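Speaker notes: Bins, boxes and the packing bench
Maximiliano Tapia, Gostudthorpe stores

Slide 1. Leave the title up while people sit down. Start at 2 minutes past if the room is still filling.

Slide 2. Scope. I am covering open-topped bins on a flat bench, one item per bin, packed by hand. Shelving and conveyors are in the Carrasco talk after the break, so refer questions there.

Slide 3. The stock list at Gostudthorpe runs to 752 lines. Most are cartons. The awkward ones are long cartons, where the length of the box is close to the length of the bin. Say this slowly, as the rest of the talk depends on it.

Slide 4. Orientation. A long box goes in lengthwise, flat, printed face up. If it is stood on its edge it falls over when the bin is carried. If it is laid across the bin it rests on the rim and the next bin will not stack. Mention that we tried both at Prutalthorpe in August and went back to flat.

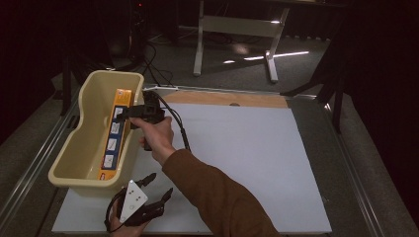 Slide 5. Rim and corners. A thick rolled rim is comfortable to lift but takes up room at the top of the opening. Measure the opening inside the rim. The figure in a supplier's catalogue is often the outside one. Rounded corners matter too: a square-ended carton stops short of the end wall, and the loss is at both ends.

Slide 6. Scooped ends. Where a bin has a lower end, put that end towards the packer. The hand goes in over the low side and the wrist stays straight. Turn the bin before you start, never half way through.

Slide 7. Bench surface. Plain, pale and matt. Gloss reflects the overhead lights and makes small labels hard to read. Keep spare cartons off the surface and park cables to one side with a clamp. Pause here for questions on lighting.

Slide 8. Trial results. 2000 bins packed, 8 packers, two bench layouts. The layout with the bin to the left and clear space to the right gave fewer repacks. I have not separated the effect of the layout from the effect of practice. Say so before somebody asks.

Slide 9. What I would change. Label both the top and one end of each long carton. Replace cracked bins singly as they fail. Adorent bins and the older stock do not nest together, so keep them on separate pallets.

Slide 10. Questions. Allow 7 minutes. The measuring sheet is on the table by the door.

Contact: Stores Office, Gostudthorpe | Copyright Gostudthorpe Stores | Back to top

Related items
Measuring a bin opening: worksheet
Carrasco: shelving depth and reach
Prutalthorpe bench trial, short report
Pallet labels, revised layout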